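Brostero Pots, demos v2

README, last touched 14 October 2021

Hand guided and teleop demos for the kitchen toy tasks. v1 is dead, don't mix the two. The file layout changed and the gripper values are flipped (0 is closed now).

What's in it

2,273 demos total. 300 of those are hand guided, operator pushing the arm through the task in free drive. Everything else is teleop. Folder names tell you which: hg_ or tele_.
Split is by session, not by demo. 71 sessions, 24 held out for test. Please keep it that way, neighboring demos in one session look nearly identical.

Setup

Table is covered in brown paper with a blue tape grid on top. Grid is for resetting objects between demos, the policy never gets cell numbers. Objects go in a cell or across a line, whatever the reset sheet says. Pots, toy corn, a few others. Two arms on the table, see arm_id in the metadata for which one moved.
Fixed camera view looks like so, gripper at a round metal pot near the far end, corn and the white-handled pot out on the grid:
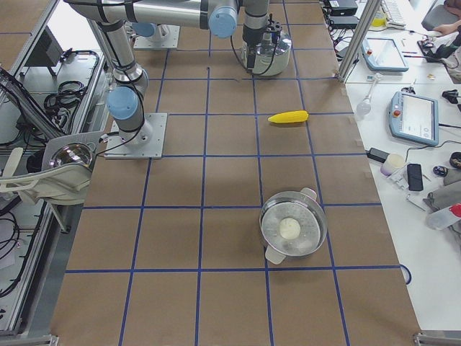 Task list

pot_move: grasp pot, set down in target cell
corn_in_pot: pick corn, drop in pot
corn_out: reverse of that
pot_swap: two pots trade cells, long, hardest one for operators too

Per demo

joints.npy, joint angles and gripper
cam_fixed.mp4
meta.json, task, operator code, arm_id, success flag
Success flag is set by the operator right after the demo. Not double checked exept for the test sessions.

Known problems

- Paper got replaced in January, tape lines moved a bit. Old calibration is in calib_old, use it for anything before that.
- Shiny pots mess with depth. We stopped saving depth.
- Hand guided demos have hands in view. Mask them or train on joints only.
- Some teleop demos start with a pause of a few seconds, operator waiting on the go signal. trim.py cuts it.
- Wouters loader drops the last step of every demo. Use the Tada one untill fixed.

Getting it

Busham server, under shared/brostero/pots_v2. Read only. Ask before copying the videos, they're big.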